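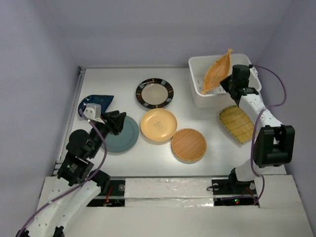 What does a safety standard do for a robot arm that's too small to hurt anybody much? It gives everybody who works near the arm the same set of habits, so that the person who wired it and the person who walks in on their first morning expect the same things from it.

Chapter 8
House Rules for Small Arms

I put off writing this chapter until last, and I'll admit I was dreading it. Rules are dull to read and duller to write! But I spent a good part of one January rewriting the bench rules at our Prurnville lab, and I came out of it with more respect for the dull stuff than I went in with.

The old rule sheet ran to 467 words and had a long paragraph on fire doors. It said almost nothing about cables. If you've worked with arms this size you'll know how silly that is, because the cable is the part that moves through space with no plan of its own. Look at the purple ones on our pair of arms. Each loops away from the gripper and down along the arm, and each needs enough slack for the full reach of every joint (check the far corners too, please, and not just the comfortable middle of the table).

So cables are where we'll start. After that come three other things I want you to be able to write a rule for by the end of the chapter:

Shared space. Two arms that can reach the same plate need a written agreement about which one goes first. With a bin in one back corner and dishes spread over the rest of the table, it's tempting to say "left arm gets the left side" and leave it there. Try that for a week and see how many exceptions you end up scribbling in the margin.

Edges. A plate tipped up on its rim behaves very differently from one lying flat, and your grip force limit should be set with the tipped one in mind.

Stopping. Who may stop the arms? Everyone in the room, always, without asking. Who may start them again? That one takes us most of section 2, and the people I trained with at Unari still argue with me over it.

A word on the published standards. I'll refer to them as we go, but I won't reprint them, and you should read the current edition yourself before you put anything on your own wall. House rules sit on top of a standard. They can be stricter than it is, never looser.

Before you go on, write down every rule you follow at your own bench that isn't written anywhere. Keep the list handy, we'll be marking it up in section 2.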